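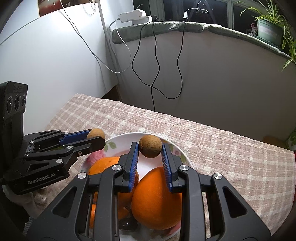

Kiwifruit vines in a cold backyard: male, female, or bin the lot?

Posted August 2021 by jpetek
Search this forum Keywords Go Advanced

jpetek
We've got two fuzzy kiwi vines on a pergola on the north side of the house, planted by the people we bought from. Seven winters in and we get flowers but hardly any fruit, and what we do get stays small. Same sort of size as the brown one at the top of the thread, or smaller. Soil is clay loam, frosts most mornings in winter, hot dry January. I've been told to prune hard, told not to prune at all, and told to pull them out and put in grapes. What would you do?
Jasmina

Vasilakis_D
First question is whether you've got a male. The flowers look alike from a distance. Female flowers have a cluster of white sticky styles in the middle like a little starburst, males just have the ring of yellow stamens. If both vines are female and there's a male down the street you'll get a few badly pollinated fruit, and badly pollinated fruit is small because it hasn't got the seeds in it. Cut one in half and look.

jpetek
Cut two last night. Hardly any seeds on one side and the fruit was lopsided. I never looked at the flowers closely.

Vasilakis_D
There you go. Pollination. Mark the vines when they flower and then graft a male onto one arm of whichever is the better vine. Saves the space of a whole plant.

kres_popescu
I'd look at the pruning before buying or grafting anything. Kiwis fruit on this season's growth coming off last season's canes. If the pergola is a bird's nest of old wood there's nowhere for decent fruit to come from, male or no male. Take out the canes that fruited, keep new ones close to the main arm, space them a hand and a half apart. Do it now while it's dormant. Leave it till spring and it'll bleed all over your paving.

Vasilakis_D
Pruning won't put seeds in a fruit.

kres_popescu
And a male won't help if she's got no light in the canopy. Bees don't go into the middle of a thicket. My two were grafted, fed, the lot, and did nothing until I cut them back to the frame. Picked 76 the next year off the smaller one.

Vasilakis_D
76 off a mature vine is a poor crop, with respect.

kres_popescu
It's a small vine.

amra_t
Can do both, they're different jobs. I'm at similar frost levels and the thing that wrecked mine was late frost on the new shoots in October. You think you're through winter and then one clear night takes every flower bud. I throw shade cloth over the top wires if the forecast is under 2. Ugly but it works.

Also water. They've got shallow roots and big leaves and they sulk in January. I run a dripper line on a Skanunetti timer, 15 minutes morning and night in the hot weeks, and mulch with whatever the chooks have finished with. Keep the mulch off the trunk or you'll get collar rot.

costel_r
Going against everyone, I'd pull one out. Two fuzzy kiwis on a house pergola is too much vine. They'll be in the gutters and under the roof tiles. A mate had to get his re-tiled on one side and the quote was $2,212. You don't need that for a bucket of fruit you can buy at the markets for next to nothing.

kres_popescu
Only if you don't prune it.

costel_r
Most people don't prune it.

jpetek
Fair point, I haven't been. It was up under the eave last summer and I had to cut it off the downpipe.

One more question. When do I pick? Last year I left them on waiting for them to go soft and the possums got every one.

amra_t
Don't wait for soft. Pick them hard once the seeds are black, late autumn at your end, and before the heavy frosts. Snip or twist them off and keep them somewhere cool. Put a few at a time in a bag with an apple and they'll come good in a week or so. The rest will keep for months in the bottom of the fridge if they aren't bruised. Any with a soft spot, eat first.

Vasilakis_D
Agree with that. Don't store them with the apples though, just the ones you want to ripen.

jpetek
Thanks all. Going to thin it out this weekend and take it right off the eave, then check the flowers when they open. If they're both female I'll be back asking how to graft.

kres_popescu
Sharp secateurs and a pruning saw. Tie down the new canes when you're done, the wind will snap them otherwise.

costel_r
And clean the gutter while you've got the ladder out.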